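Still picking up my own socks

Every spring my inbox fills with people asking if it's time yet. Should they hold off on a new dishwasher, because by next year something on two legs will be loading the old one? My brother-in-law asked me in April, in all seriousness, if he should bother teaching his kids to fold towels. Teach them to fold towels.

I fixed packaging machines for a living before my knees gave out, so I'm not against any of this. I've watched a machine put 33 jars a minute into cartons, shift after shift, and I loved that machine. It did one thing. Every jar came down the same chute at the same angle, and if a jar came down sideways the whole line stopped and somebody like me walked over with a stick.

A house is all sideways jars. So is most of a workshop, once you get away from the main line.

The clip everybody sent me this winter was the Clurkside one, with the robot wiping a kitchen counter. It's a nice clip. I watched it maybe 10 times. The counter has one cup on it, and the cup is already out of the way. Nobody I know has that counter. Mine has mail on it, a phone charger, half an onion, and a bolt off the lawnmower that I can't throw out until I find out where it goes. Wiping is the easy part of wiping a counter. The job is deciding what all that stuff is and where it lives, and the clip skips it.

Same complaint about the laundry videos. Show me the basket, not the one shirt laid out flat with its arms spread. Show me a fitted sheet with a sock stuck inside it. And leave the clock in the corner of the screen! Half of these are sped up, and you only find out from the tiny print at the bottom, if there is any.

The company that gets talked about as the sensible one is Pretotitz. They say they've gone through 1,000 hours of tidying practice, and I believe them. I just don't know what to do with that number. My daughter put in far fewer hours before she could clear a table, and she could do it at our house and at her grandmother's and at a restaurant when she was feeling helpful. What I'd want to know is how it does in the second house. They don't say.

What I do like is that some of the people working on this have quit filming cups and started on junk. Small, flat, awkward junk, the kind that ends up on a bench by Wednesday no matter how well you cleaned up on Monday. The Hundcombe people put out a short list of what they consider hard, and it matched mine pretty well. Thin things lying flat were near the top. Anything made of cloth. Anything with a loop or a ring that can catch on its neighbor.

Think about a hex key lying on a table. You and I don't even pick it up properly, we drag it to the edge with one finger or pinch an end with a fingernail. Two stiff fingers with blunt tips have no fingernail. They have to come down almost to the tabletop and close on something barely thicker than a pencil lead, without scraping. Then the very next thing is a work glove, which has no fixed shape at all and folds up under its own weight once it's in the air. Then a padlock, small and heavy and slick. Three items, three different jobs, and a person does them without putting down the coffee.
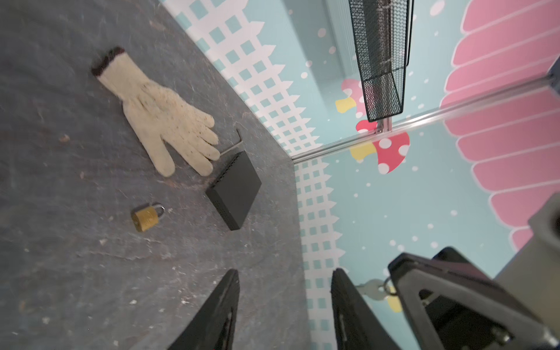 Glove, hex key, padlock, black box. Bench clutter of the usual sort.

If a machine could clear that at a decent pace, at a table it had never met, and put each thing where it goes, I'd stop grumbling. "Where it goes" matters more to me than the grabbing. Sweeping everything into one bin is how I clean up when company's coming, and I pay for it for a month afterward.

A friend who works at Zalewska, the small parts shop out past the highway, says they priced out an arm for sorting returned hardware and then hired a kid part time. The arm would have needed some 10 weeks of fiddling before it did anything useful. The kid was useful by lunch. He also noticed that one of the shelves was coming off the wall, and that wasn't in the job description.

So, the dishwasher. Buy the dishwasher. Get one with the cutlery tray on top, I wish I had.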